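Keeping a Chess Set Out (and Keeping It Nice!)
by Thenmozhi Amin

I love a board that lives on the table. A chess set that goes back in its box after every game gets played maybe twice a year, and one that stays out gets played all the time – before breakfast, during a phone call, one move at a time on the way to the fridge. Ours has been out since November and I've picked up a few habits that keep it looking good.

Dust first. Use a soft, dry makeup brush on the pieces and a barely damp microfiber cloth on the squares. Don't spray anything straight onto the board! Cleaner creeps under the border and sits there. Spray the cloth, wring it well, wipe with the rows and dry right away.

Plastic and printed pieces can have a bath. I put ours in a bowl with 500 ml of lukewarm water and one squirt of dish soap, swish them for a minute and go over the crowns and notches with an old toothbrush. Keep the water lukewarm, as some printed plastics go soft in hot water and a bishop with a lean is a sad thing. Lay them on a towel overnight. If they have felt on the bottom, skip the bath and stick with the brush.

Rough edges on printed pieces come off with a nail file (the fine side, small strokes). If a base rocks, rub it in circles on fine sandpaper taped to the table until it stands still. So satisfying!

To stop the board sliding on a smooth tabletop, cut little squares of rubber shelf liner and tuck 3 or 4 of them under it. Mine came off the end of a Skandska roll, and I still have almost 242 cm of the stuff left for drawers. 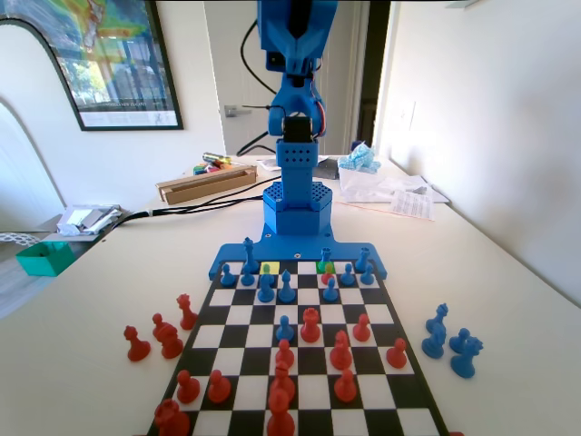

Color is worth some thought too. Red against blue is wonderful for kids and for tired eyes in the evening, and you can spot a stray pawn on the rug from across the room. If you're replacing lost pieces, hold the new one next to the old one in daylight before you commit, because blues vary like crazy.

For a game you want to finish later, write the position down before you wipe anything. I keep a small notebook and a pencil in the table drawer, along with a zip bag for spare pawns and a muffin tin for captured pieces. Six cups for each side, and they stack with the baking things when company comes.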